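Why does wrist-camera-only training beat wrist plus overhead on soft parts?

Posted in Manipulation and Grasping

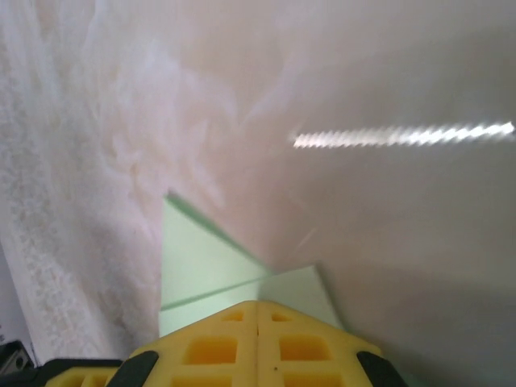
Setup and what I measured

I'm trying to reproduce a result from the Barreto report on picking soft packing material with a two-finger gripper. Their claim is that a policy trained on the wrist camera alone does better on foam than one trained on the wrist camera plus a fixed overhead camera. That seemed backwards to me, so I ran it.

My setup is an arm with compliant yellow fingers (the lattice kind) and a wrist camera that sees both fingers and whatever is between them. The parts are thin pieces of green foam. I collected 2,360 demonstrations by teleoperation, with both cameras recording the whole time. Then I trained two policies on the same demonstrations with the same network, same number of steps, same image size. The only difference is that one gets the overhead view and the other gets a blank image in that slot.

I evaluated both on 374 trials each, same starting positions for both. Wrist only came out clearly ahead, and the gap is bigger than I can put down to luck. Most of the overhead policy's failures are at the moment of closing. It gets to the right place and then closes too early or a little to one side, and the foam folds or slips out. The wrist-only policy is slower to find the part but its grasps are better once it gets there.

What I have already checked:

Camera sync. The two streams are within one frame of each other.
Overhead camera position. I checked it against a printed target before and after the evaluation and it had not moved.
Learning rate. I tried two values for each policy and the order did not change.

On hard plastic blocks the order is reversed and the overhead view helps, as I would have expected in the first place. So it's something about the soft parts. Has anyone seen this, and is there an accepted explanation? I would like to write it up in June but I don't want to report it as a finding if it's a mistake in my training.

flovier_bench

Grosar
Accepted

I have seen the same thing and I think it's real, but there are two separate effects mixed together in your test and you should split them before writing anything.

The first effect is that the overhead view gives the policy an easy answer for most of the motion. During the approach, the overhead image tells you nearly everything you need. The network learns to lean on it because that lowers the training loss quickly. The closing phase is a small share of the frames in each demonstration, so a policy that mostly ignores the wrist image still gets a good loss. With hard blocks you get away with this. If the gripper is a little off, the block rotates into the fingers and the grasp still works. Foam doesn't do that. It bends, and a bent piece needs a different grasp from the one you started with.

The second effect is occlusion. When the hand is over the part, the overhead camera is looking at the back of the hand. Your policy is getting an image that has no information about the part at exactly the time it has to decide when to close. In the wrist view it can see the two finger pads and how the foam lies against them, at least until they close.

To separate them, run these:

Mask the overhead image only for the closing phase, in training and in testing. Leave it in for the approach. If the gap to wrist only disappears, the problem is at closing. I would expect this one to beat both of your current policies.

Keep both views all the time but drop the overhead image at random during training. We used 13 percent of samples at first and it did very little. It needed to be much higher before the policy started using the wrist view.

Weight the closing frames more heavily in the loss. This is the cheapest one to try, so maybe do it first.

Also, your blank image control is not quite clean. A constant image lets the network spend all its capacity on the wrist view, so you are comparing a one-camera network against a two-camera network of the same size. Train a third policy with the wrist image copied into both slots. It probably won't change your result but a reviewer will ask.

One more check. Look at how your operators collected the demonstrations. If they were watching the overhead feed while driving, their corrections follow what the overhead camera shows. If they were watching the wrist feed, the demonstrations contain small corrections that can only be explained from the wrist image, and that favors the wrist-only policy from the start. I would record which screen was in use for every demonstration – it is a pain to work out afterward.

evico_lab

I had this and it was lighting. Our wrist camera had auto exposure on and pale parts washed out when the arm got near a white surface. Lock the exposure and the white balance on both cameras and try again. Might not be your problem but it's a five-minute fix.

We never ran the comparison with two views so I can't speak to that part. With the exposure locked, our foam grasps improved by up to 2 in every ten tries, which was more than we got from any change to the network.

Grosar
Reply to evico_lab

Worth doing, but it doesn't explain the order here. If the wrist camera was washing out, the wrist-only policy should be the one that suffers, and it's the one that won.

flovier_bench
Reply to Grosar

Thanks, this is what I needed. The operators could switch between the two feeds whenever they wanted and I didn't log it. I can recover it for the later sessions from the screen recordings, but not for the early ones.

I ran the closing-frame weighting overnight. It narrows the gap and does not close it. The masked version is training now, with wrist copied into both slots queued behind it. I locked the exposure too, but only for new data, so it won't tell me anything about the old runs. Will post the numbers in this thread when the masked one is done.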